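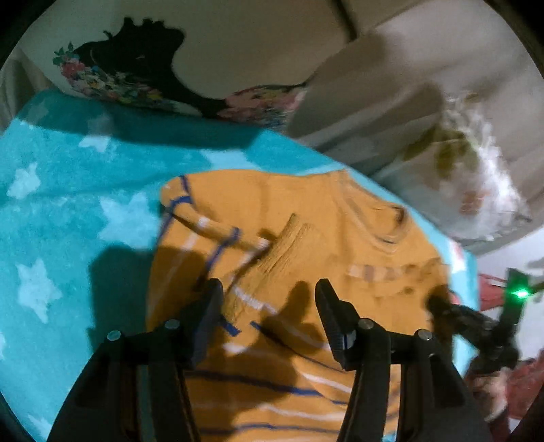 Chapter 4
Comparing Grippers on Soft Goods

A gripper that handles boxes well may do poorly with clothing. Cloth has no fixed shape, and the place to grasp it moves every time it is put down. This chapter sets out a fair way to compare two-finger grippers on garments, using trials run by Sobia Usmani at the Giltbridge workshop.

The trials covered 2 finger designs, the Prallance and the Randano, over some 500 grasps. Each grasp was scored on whether the cloth was picked up, how many layers came with it, and whether it stayed put until release – a dropped sleeve counted as a miss. Colour and pattern were recorded too, as stripes can help or hinder the camera when it looks for a fold.
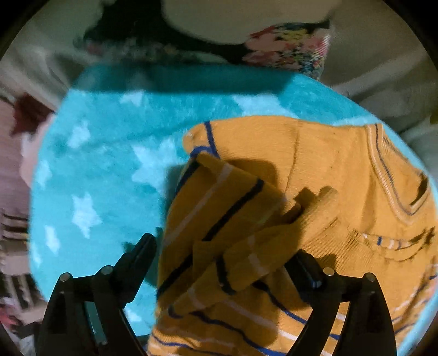
Figure 4.1 Open gripper fingers at a striped yellow knit on a star-patterned blanket.

Before reading on, review the terms jaw opening, fingertip and pivot from Chapter 2. Section 4.1 begins with the scoring sheet.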